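Gunach open day, notes from the visit

Typing this up on the train back before I forget half of it, so excuse the state of it. 2 May 2023, open day at the Gunach workshop in Staltport, doors at nine, we got there closer to ten because the bus from the station drops you on the wrong side of the canal and there is no sign. If you go next time: get off at the stop after the one they tell you, walk back past the tire place, blue door. Badge at the desk, shoes covers if you want to go down on the main floor. They ran out of large covers by lunch.

Why we went - our own packing line at Plaststead is getting old and Shagufta Khokhar had been on at me for months to look at something other than catalogs. Three of us made the trip. Plan was to see the palletizer, ask about prices, leave. Ended up staying till they turned the lights off in the back hall.

Morning first. Main floor is one long hall, yellow walkway down the middle, stations left and right. Loud. They hand out foam earplugs but the guide was talking without a mike so you had to choose between your ears and the tour. I took one plug out. Our guide was quick and knew his stuff, though he lost about half the group at the second station when somebody asked about grease and he gave the full answer.

Station one, palletizing. Big arm, fence around it, boxes up to 13 kilos. Works, we have all seen one. What I wanted to know was changeover time between box sizes and the answer was "depends", then after some pushing, a quarter of an hour with someone who knows the menu. Ours takes most of a coffee break plus swearing, so that is better but not by as much as the leaflet makes out.

Station two, the bottle sorter. Camera over a belt, little suction cups, rejects go down a chute. Fast. Ran 383 bottles while we stood there, there is a counter on top in big red digits, and it threw out a few that looked fine to me. Guide said the threshold was set tight for the show. Would have liked to see it set normally. Wrote down: ask for a run with our own caps, not theirs.

Station three was closed, someone had the panel off and was lying on his back under it. No one explained. We walked on.

Station four, a cart that drives itself between shelves. Stops if you step in front of it, and of course everybody stepped in front of it. It was very patient. Slow, though. I would guess our people would be pushing it by the second week.

Coffee after that. Good coffee, bad rolls. There was a talk upstairs in a room much too warm, a man from the sales side with slides. I have 5 pages of notes from it and most of them are drawings of the ceiling. The one useful bit was service contracts: they come out within two working days, and within one if you pay for the upper tier, and the upper tier includes travel. The lower one does not, read the small print. Price for the small palletizing cell, basic, no fence, was left at "talk to us". We talked to them. Still waiting.

Lunch was in the yard. Soup. Met a couple from a bakery who had driven up the night before and wanted something to put lids on tubs. They had been told yes at every stand and were getting suspicious, rightly I think.

Afternoon, back hall. This was the part I had not planned for. The back hall is where the Nasr people have their benches, Nasr being the small research side of the house, six or seven folks and lots of cable. No fences and no belts. The arms are small there, they go on a table, and what they do is household type stuff, picking up and putting away. I nearly skipped it. Shagufta said ten minutes. We were there for well over an hour.

The way they work is that a person first does the job by hand through the arms, over and over, and the recordings go into training. Then the arms try on their own. One task they talked us through had 3419 recordings behind it, which sounded like a lot to me and apparently isn't. They were very open on what goes wrong. Flat things are bad. See-through things are bad. Anything round which rolls when you touch it is bad, and then it is on the floor and someone has to crawl.

Bench one was folding towels. Did fine on two, third came out as a sort of envelope. Bench two was tabletop work with two arms on the one rail, a poker set open in the middle and all kinds of small stuff round it - tins, highlighters, caps, a little wood shelf at the back. You stand at the side of it and you really do lean in. Two arms at one table is a different thing from one big arm behind a fence. I kept looking at the fingers. Each gripper has only the two jobs, open and close, and everything else has to come from how the arm gets itself there.

Asked why a poker set. Stacked chips, two decks, everything has its own slot and the slots are tight. If you come in a few millimeters off you hit the divider. Makes sense, and it is closer to our inserts than anything I saw on the main floor all morning. We have a tray with molded pockets for the dosing kits and that tray is the thing that eats our hours. Have never found a machine for it at a price that wasn't silly.

Asked what happens with petri dishes (there was one out on the table, clear, round, so both kinds of bad at once). They laughed. Lighting matters a lot, they said, and what is behind it, and they have plain colored walls up on the sides of the bench so the people walking by don't end up in the recordings. Us, in other words.

Asked about speed. Slow. Slower than a person by a good bit, and they did not try to hide it. For our tray that would be a problem on day shift and maybe no problem at all at night when there is no one there anyway. Something to run the numbers on. Also asked about wear on the cables, they get replaced more often than you would think, and they keep a box of spares under the bench. 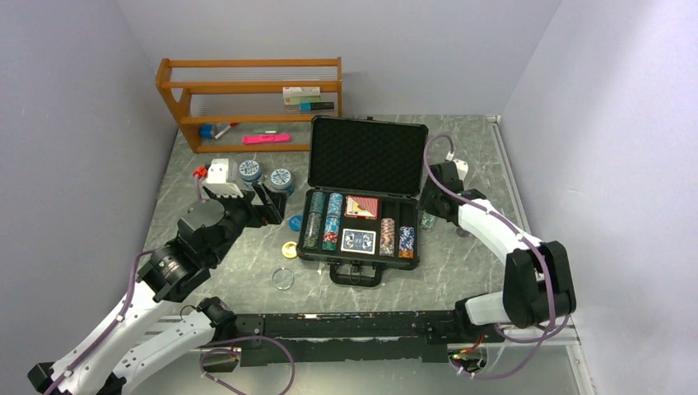

Sixten Forsberg: I would not put two arms on a tray job until I had seen one arm do it badly first. We tried the pair at our place last winter and they spent December getting out of each other's way. One arm and a decent fixture got us most of it. The second one is nice when something has to be held while something else goes in, and for loose parts into pockets you hardly ever need that.

Fair point and I put it to the Nasr bench later on. They half agreed. Their view is that the second arm earns its place when the lid has to be dealt with too, and when stuff is spread wide on the table so one arm would be reaching all day. Our kits do have a lid. Our stuff is not spread wide. So, one arm to start with? Shagufta thinks two, on the grounds that we will only have to ask for the money once. To be argued at home.

Rest of the back hall quickly as my stop is coming up. Bench three was cups into a rack, worked each time I looked. Bench four was off. There was a corner where you could drive a pair of arms yourself, line for that was long and mostly children. I waited. It is much harder than it looks, you have no feel at all for how hard you are squeezing, and a boy of maybe nine was a lot better than me. My cup went over twice.

Things to follow up:

Gunach sales - price for the small cell, in writing, with and without fence.
Bottle sorter - send them a bag of our caps, the dented ones as well.
Service contract - is travel in or out for Plaststead, we are over the county line.
Nasr - they will look at a tray if we mail one, no promises. Send the tray AND the lid. Send two trays.
Ask what a bench like theirs costs to put together, nobody had a number on the day and I don't blame them.
Find out what was wrong with station three.

Practical stuff for anyone going to the next one. Go to the back hall first, it was empty of visitors before lunch and packed afterward. Bring your own part in your pocket, everyone is happier to talk with a real part on the table. Wear flat shoes. Parking is free but fills up early, and the yard is gravel. Skip the upstairs talk unless you need a sit down. The leaflet rack by the door has the good spec sheets, the ones on the stands are only pictures.

Will add the prices when (if) they come. My stop, more tomorow.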